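Foltik hand-gripper cell

The Foltik hand-gripper cell is a small workstation at Jerbridge where people fold, sort and pack cloth items using a pair of grippers held in the hands, so that the motions can later be taught to a two-armed robot. It is named after the Foltik gripper, and it is known among the people who use it simply as "the table." The article below deals mostly with how the cell is set up and looked after, which takes up a good deal more of everyone's day than newcomers tend to expect.

History

The cell was put together in March by Hidayah Wuisan, who had earlier looked after a Diekmann packing line and brought many of her habits along with her. The first version stood on an ordinary office desk, which wobbled whenever both grippers pulled on the same piece of cloth. Fitriani Oei rebuilt it with a clamped top, and the layout has changed very little from that day on.

Setting up

A normal setup takes 8 minutes, or a little longer if the cables have been put away carelessly (and they often have). The clamps are checked first by leaning gently on each corner of the table. The grippers are then plugged in one at a time, left before right, and each is opened and closed fully five times while the operator watches the Rarkik logging screen to see that the reading comes back to zero.

Cables are led back along the forearms toward the operator, with enough slack to reach the far side of the table. A cable that is too tight will tug at the wrist and spoil the motion, and one that is too loose has a way of getting folded into the laundry.

The work itself

Most sessions use soft goods, such as shirts, towels and mesh wash bags, along with a basket to hold them.

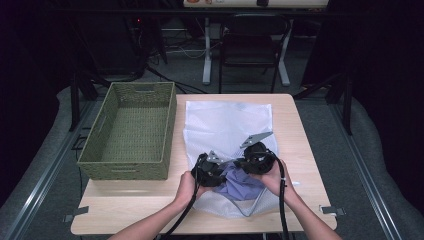
Operators are asked to bring the finger plates together slowly and to take only as much fabric as they need, even when the cloth is bunched up and it would be so much easier to grab a great handful and be done with it. A dropped item is picked up again with the gripper, never with the fingers.

Care and repair

The finger plates are wiped with a dry cloth after every 50 runs, and any lint is brushed out of the hinge. Plates do bend over time, and a bent one can usually be felt before it is seen, as it lets thin fabric slip at one corner. Spare plates are kept in pairs, and Oei's notes firmly advise changing both together. The longest stretch on one pair so far is 76 sessions.

See also

Diekmann packing line
Rarkik logging screen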